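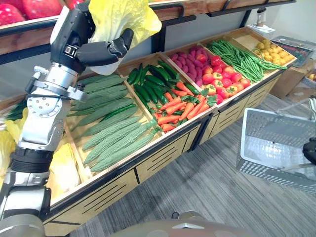
December, after lunch. First full afternoon of teleop on the grocery task and my shoulders already hate me. Olga drove the first block and I took over from her, and we're both finding the bags way harder than the vegetables. With the yellow one in the hand over the leftmost bin, the film droops wherever it likes, and from the headset I keep misjudging how far down the bottom edge really is. Saeed wants every episode to start from the same arm pose (fair!), so I've put a note on the pedal box.

Things to keep doing:

- Re-zero the gloves at every driver swap. My thumb reads wide after Olga's had them on, every single time.
- Slow the wrist down on the approach. I set the rate limit to 200 in the Saliba config and it feels much calmer, please leave it there for now.
- Pick up the basket by the handle, fingers closed around the grip, and only then start driving the base. Carrying it tilted is OK with Adelino as long as it's empty.

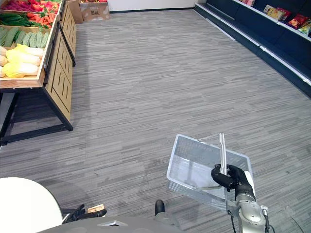
- Throw out any episode where the driver stops to think for more than 7 seconds. Amirhossein says the long pauses get learned as part of the task, and I believe him after Brerkville.

Episode 162 is the one I'd show a new driver, smooth all the way and no second grab. I went back through the wrist view on a few others, and the handle is the bit I'd like us to get more consistent about. 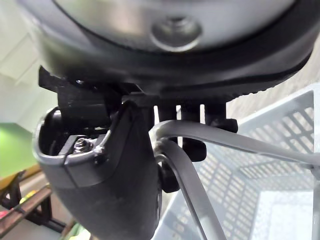 If we all come at it from the same side, the policy has one habit to learn instead of three. Iñaki disagrees and wants variety, so we'll split it: he drives his way tomorrow morning, I drive mine, and we compare after training. Disk was at roughly 705 GB when I left, someone please move the old runs to Ikesum before he starts!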